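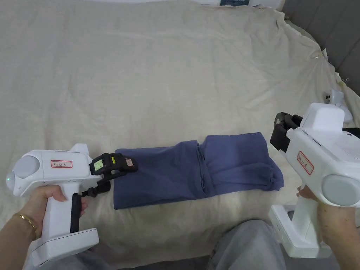

The Brurnley Residence Scheme was a regional immigration programme that allowed employers in the district of Brurnley to nominate foreign workers for permanent residence. It ran alongside the national application system and was meant to fill jobs that had stayed vacant for long periods, chiefly in food processing, care work and the building trades.

Background

Before the scheme, people wishing to settle in Brurnley applied through the national office at Bretmont. Files were handled in the order in which they arrived, whatever the applicant's occupation or intended place of residence. Employers complained that workers offered a post in the district often accepted work elsewhere before a decision was made. A report by the labour lawyer Ileana Matei proposed a separate regional list, with a fixed number of places and its own caseworkers.

The proposal was adopted in March with several changes. The most important was the removal of a language test at the nomination stage – applicants would instead sit it before their residence permit was issued.

Eligibility

An applicant needed a written job offer from a registered employer in the district, a clean criminal record and proof of at least 30 months' work in the same or a closely related occupation. The job had to be full time and could not be seasonal. Partners and children under 18 could be included in the same application, and partners received the right to work once the nomination had been approved.

Employers paid a registration fee and had to show that the post had been advertised locally. They were not allowed to recover the fee from the worker.

Procedure
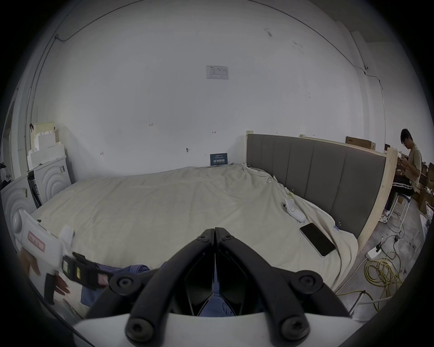

Nominations were sent to the district office, which checked the job offer and passed complete files to Bretmont for security and medical checks. Incomplete files were returned and lost their place in the queue. A refusal at the district stage could be reviewed by a second officer, while a refusal at Bretmont could only be challenged in court.

The yearly limit was set at 339 principal applicants, with family members not counted towards the total. Of these places, 80 were kept for care workers. Unused places could not be carried over to the following year.

Successful applicants received a permit tied to the district for two years. They could change employer within Brurnley during that time – but had to report the change in writing.

Criticism

The district tie was the most disputed part of the scheme. Stavros Leka, an adviser at the Chiriac legal advice centre, argued that it left workers with little power to leave a bad employer in a small labour market. Employers' groups replied that without it the scheme would serve only as a quicker route to the larger towns.

Later changes

Revised rules took effect on Thursday, June 1, 2023. They cut the district tie to one year and extended the scheme to the neighbouring district of Winduder, which was given its own list of occupations. Seasonal work remained excluded.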